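Robots fold, fetch and fumble at Mamero's first open day

FONBRIDGE – The line at Mamero's front door ran past the bike racks by early afternoon, and a good share of the people in it were under four feet tall. The robotics company threw open its Irkdale Road building for the first time this April, and 500 people came through before the doors closed at 5.

What a fun afternoon it was! Visitors moved through 7 stations at their own pace, and staff were happy to let them stay as long as they liked. The loudest crowd gathered at the sorting table, where a robot arm the company calls Chiang picked socks out of a heap and tried to match them. It got plenty of pairs right. It also laid a striped sock next to a plain one with great care, and the kids howled.

"They cheered for the mistakes more than anything," said Divya Menon, who runs the demonstrations. "I'd come in worried about those."

The other big draw was the folding room, where people could take a gripper in each hand and try a sweatshirt or a towel themselves. It's harder than it looks. Your fingers want to do all the little things they normally do, and you have two stiff jaws instead. Tharun Panicker, a school bus driver from across the river, needed three tries to get a sleeve to lie flat, then went straight back to the end of the line for another turn.

Aishwarya Pai gave short talks upstairs on how a machine learns a household chore from watching people do it over and over. She kept it simple and took every question going, including one from a six-year-old who wanted to know if a robot could make her brother clean his room (Pai said she would look into it).
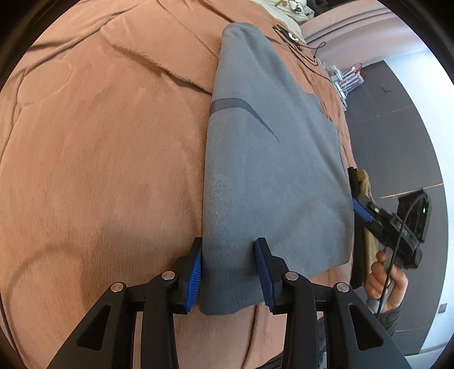
Why start with laundry? Cloth never lies the same way twice, so a machine that can handle a shirt has learned to deal with surprises, and Mamero thinks that skill will carry over to plenty of other jobs around the house.

Thenmozhi Warrier, who teaches shop at the middle school, brought 6 of her students and had trouble getting them to leave. Two had already started sketching a gripper of their own on the back of the visitor map – one with a much bigger thumb.

Mamero hopes to hold another open day in the fall, with longer hours and a second folding room. Visits will again be free, and children under 12 will need an adult with them.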